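Orkalow grasp planner, three weeks in

I put off buying Orkalow for most of a year, mainly on account of the website, which has a man in a turtleneck gazing at a conveyor belt. Then our old grasp planner (home-made, undocumented, written by somebody who now keeps goats) fell over for good in September, and the turtleneck got his money.

The job is bin picking. Mixed household bits in a shallow metal bin, one arm, one multi-fingered gripper, no CAD models of anything. Orkalow takes a point cloud, suggests grasps, scores them and hands the winner to your motion planner. We run Tokura for the motion side. The two are meant to talk to each other "out of the box", and they did, once Kourosh Heydari had spent an afternoon persuading them that they agreed on which way was up.

Installing it: fine. One package, one licence file, one config file with 400 lines in it, of which you will change 11. The manual covers nine of those.

Speed is where the money went. A full set of ranked grasps comes back in 14 milliseconds on our machine, against a pause with the old code that you could fill with a decent biscuit. I miss the biscuit a little.

Quality depends on what you drop in the bin. Chunky things with a clear outline get sensible grasps nearly every time. It likes handles, it likes anything with an arch, and it is unreasonably fond of brushes. See-through plastic is another matter. The depth sensor shrugs, Orkalow believes the shrug, and you get a confident 0.9 score for a grasp on a patch of floor. A worn, shiny bin bottom makes it worse, as the reflections turn up as small phantom objects. There's a floor-plane filter, switched off by default, hidden under "Cosmetic". Switch it on first thing.

Wall clearance is my other grumble. The planner checks the fingers against the bin sides but treats everything above the wrist as somebody else's problem. With cables looped round the outside of the arm, that somebody is you. Soudabeh Karimi wrote a small wrapper that adds a fat cylinder round the wrist and throws out any grasp that would drag it over the rim. I've sent it to support, who thanked us warmly and closed the ticket.

The viewer deserves a kind word. Click on a rejected grasp and it tells you in plain English why it lost. "Finger 2 too near wall" has saved me more evenings than any feature on the box.

Would I buy it again? Yes, with a sigh. Vudulell is cheaper and has nicer graphs, but it wants a model of every object, and I have better things to do than scan a scrubbing brush. Four stars, and the missing one is for "Cosmetic".

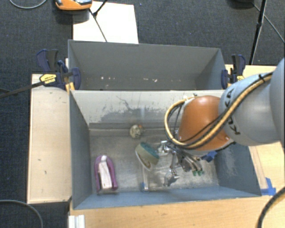
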